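Household Objects and How They Close
Handout 7: The lidded plastic tub
Prepared by Domnica Moldovan

Please read this before the seminar. Last time a number of you read it during the seminar, which I could tell from the turning of pages and the expressions of surprise.

Bring one food container from home. Wash it first. I will say no more about February.

1. Why we are spending a whole session on this

Most of you own more tubs than you need and fewer lids than you have tubs. The relation between those two figures is the subject of the course in miniature. A jar has its lid screwed on and tends to keep it. A tin is opened and thrown out. The tub is supposed to be opened and closed for years, by people who are tired and holding something else, and it goes into the dishwasher in two pieces and comes out as two strangers.

We will look at three parts: the wall, the rim and the fastening. The base gets a short mention near the end, as it does in life.

2. The wall

Food tubs are very often polypropylene. It is light, it bends before it breaks, and it survives hot water better than most of the clear, glassy plastics do. The price is that it is rarely fully clear. Light scatters on its way through, so you get a milky or frosted look, and you can tell that there is something in the tub without being able to say what. Anyone who has defrosted gravy believing it to be soup has done the fieldwork.

Rounded corners are there for several reasons and students usually name only the last one. Molten plastic flows around a curve more evenly than into a sharp corner. A sharp inside corner also concentrates stress, so that's where cracks start. And a sponge fits into it. The sponge matters, but it was not the first thing on the toolmaker's mind.

Walls normally lean outward a little from base to rim. This is called draft, and it lets the part come off the mold. It also lets empty tubs nest, up to a point. Beyond that point they lock together and have to be separated with hot water and language.

3. The rim

The rim is thicker than the wall in most designs, or folded over, or both. Without it the long sides would bow outward as soon as you picked up a full tub. Press the middle of a long side on the one you brought, first low down and then at the top, and note the difference. Then press the short side. Write it down. "It was bendy" is not a note.

Yellowing comes up every year. There are two common causes and they get mixed up. The first is staining: tomato, turmeric, anything with colored oil in it, which gets into the surface and mostly stays. The second is aging, where heat and light slowly change the plastic itself. Staining often stops at a fill line. Aging doesn't care where the sauce was. From looks alone you frequently can't decide, and in the write-up I would prefer "cause unclear" to a confident story about curry.

4. The fastening

Three families to know:

Press-on. The lid has a groove and the rim goes into it. Cheap, quick, good for the first year. The corner you closed first will open while you close the fourth.

Hinged wings. Flaps on the lid fold down and catch on a ledge on the tub. The ledge may run all the way along or be reduced to short tabs on two sides. The hinge is a thin line of the same plastic and it has a working life. Makers like to quote 1000 closings, and the test is done by a machine that closes the flap straight and is never annoyed.

Separate clips. Found on heavier tubs. They hold very well until one goes behind the refrigerator.

When a tub reaches you without its lid, the flanges are your best evidence for what kind of lid it had. Look at which sides they are on, whether they face each other, and whether they are thicker or more opaque than the wall beside them. More material usually means someone expected a load there. Please keep "usually" in that sentence when you quote me. Some tabs are only there to be lifted by, and a lifting tab and a catching tab can look much alike until you turn the thing over.

5. Case: Bondano and Stesik

The Bondano tub (press-on) and the Stesik tub (hinged wings) are both on the shelf in the workroom. Same footprint, nearly the same depth. The lids do not swap. They look as if they will, and for three sides they do, and I have watched grown people lean on the fourth with an elbow. Model 1754 in the Stesik range was changed so that the wings catch lower down, and the old lids then fitted nothing. The stock number stayed the same, to spare us the trouble of knowing.

The Neves set is for handling only. Do not put your lunch in it. It has happened.

6. The base

Turn your tub over. You may find a recycling mark, a small circle or nub where the plastic entered the mold, and a raised ring or feet. The raised part keeps the middle of the floor off the table, so a slight warp won't make the tub spin. Set yours on a flat surface and push a corner. If it spins, you have a well-used tub or a microwave owner.

7. Exercise

Work in pairs, on a clear stretch of table. One person holds the tub at the short ends, the other watches the long sides. Swap. Then do it again with water to half its depth, over the sink, and I do mean over the sink. Record:

Where the wall moves first
Whether the rim stays straight
Where your fingers went without being told
What you think the lid looked like, if it is missing, and on what evidence

Two pages, with one drawing. The drawing needn't be good but it must have a rim in it. Hand it in by 16:00 in the Mivville building, in the tray, which is itself a tub whose lid was lost before my time.

Tub without lid:

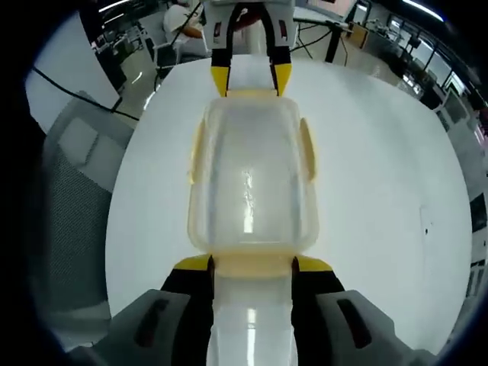

Maxence Hoarau: I'd argue with section 4 on one point. On the tubs I grew up with, the tabs went before the hinges did, always on the side you opened first. We kept using them with a rubber band. Could the rubber band count as a fourth family? I'm willing to bring some in.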